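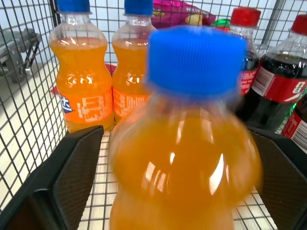

Drinks and Snacks Restocking – Frequently Asked Questions

Stirbridge Community Hall > Hall Users > Refreshments

The refreshment shelf is open to all groups that book the hall. These are the questions we get most often from groups taking a turn at restocking it. If yours isn't answered, write to Morven Hepburn at the hall office.

Who restocks the shelf?

Whichever group has the Saturday morning booking. The rota is posted inside the store room door and covers three months at a time. If your group can't do its turn, swap directly with another group and write the change on the rota. You don't need to ask the office first.

Where does the stock come from?

From the store room, code 1054. Soda is on the floor along the left wall, snacks are in the plastic tubs above it. We buy most of it from Trokier, who deliver on the first working day of the month. Please don't buy extra on your own and claim it back. We have had three kinds of lemonade at once that way and two of them didn't sell.

How do I get the bottles to the shelf?

Use the wire cart. It lives behind the store room door and should go back there when you finish. Stand bottles upright in the basket and keep them together at one end so they hold each other up. A single bottle in an empty cart will fall over at the first door sill. If you are bringing chips or other bags in the same trip, put them in last or carry them separately.

Can I lay the bottles down in the cart?

Please don't. Soda that has been rolling around will foam when it is opened, and the person opening it won't know why. If a bottle does get dropped or rolled, set it at the back of the row so it has time to settle.

What goes where on the rack?

Bottles go on the lower shelf and snacks go on the upper one. Orange soda is on the left and cola is on the right. Keep the two kinds apart, even when one side is running low. People reach for the color of the cap without reading the label, and the evening groups often have the lights down. 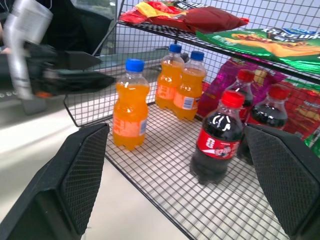
Snack bags lie flat on the upper shelf. Standing them up looks tidier for an hour or so, then they slump forward and end up on the table. Don't stack them more than two deep.

Should the labels face the front?

Yes, if you have time. Turn each bottle so the name is toward the room and the barcode is toward the back or the side. It makes no difference to the drinks, but the shelf looks cared for and people are more likely to leave it that way.

How many bottles should be out at once?

Enough that each bottle stands flat on the wires without touching the end panels. Leave finger room between the bottles in front. When the shelf is packed tight, people tug at one bottle and bring its neighbor along. Whatever doesn't fit goes back to the store room.

Why are the bottles wobbling?

The bases are lobed, and one of the lobes can drop into a gap between the wires. Lift the bottle, turn it a little and set it down again. If it still rocks, check that the rack itself is sitting level on the table. One of the feet works loose now and then, and it only needs a turn by hand.

Do new bottles go in front or in back?

In back. Pull the older bottles forward first, then put the new ones behind them. Check the date on every bottle you bring out, including the ones already on the rack. Anything within two weeks of its date goes in the box marked "Use first" in the kitchen, and any group can have it at no charge.

What size bottles do we carry?

We switched from cans to small screw-cap bottles last year. Jérémie Cordier from the chess group asked for the change because cans were being left half full on the tables – with a cap, people take the rest home. We don't stock large bottles on the rack. They are available for parties if you ask the office a week ahead.

Is there a weight limit on the rack?

The lower shelf can take as many drinks as will stand on it. The upper shelf is for snacks only. We had bottles on both levels for a while and the upper wires bowed, so please keep to the arrangement even if you are short of space.

How do I clean it?

Take everything off, wipe the wires with a damp cloth and dry them before you put anything back. Then wipe the tabletop underneath. Crumbs and sticky drips go straight through the wire grid, so the table usually needs more attention than the rack does. The mesh at the ends and back can be done with the soft brush that hangs by the sink. Do not use the green scouring pads. They take the coating off.

What if a bottle has leaked?

Throw it out, cap and all, and note it on the stock sheet. Check the bottles on either side, because soda dries to a film that glues them to the shelf. Warm water will loosen it.

What do I write on the stock sheet?

The number of each drink and snack you took out of the store room, the number you threw away, and your group's name. Mireille Collet uses the sheet to place the next order, so fill it in on the day. Last December it was left blank for most of the month and we ran out of cola before the quiz night.

How do people pay?

By the cash tin or the card reader on the kitchen counter. Prices are on the card beside it. The restocking group doesn't handle the money. If the tin is full or the reader isn't working, call the office on extension 83.

Can my group ask for a different drink?

Yes. Put it in the request book in the kitchen. We try one new item at a time and keep it if it sells. Letay Belay has asked for plain sparkling water and that will be next.

Where do empty bottles go?

In the blue bin outside the kitchen door, with the caps screwed back on. Squash them first if you can. Please don't leave empties on the rack or in the cart.

The store room is locked. Who has the key?

The code lock replaced the key. If the code doesn't work, press the reset button and wait for the light before you try again. Jacqueline Mallet is in the building most weekday afternoons and can let you in.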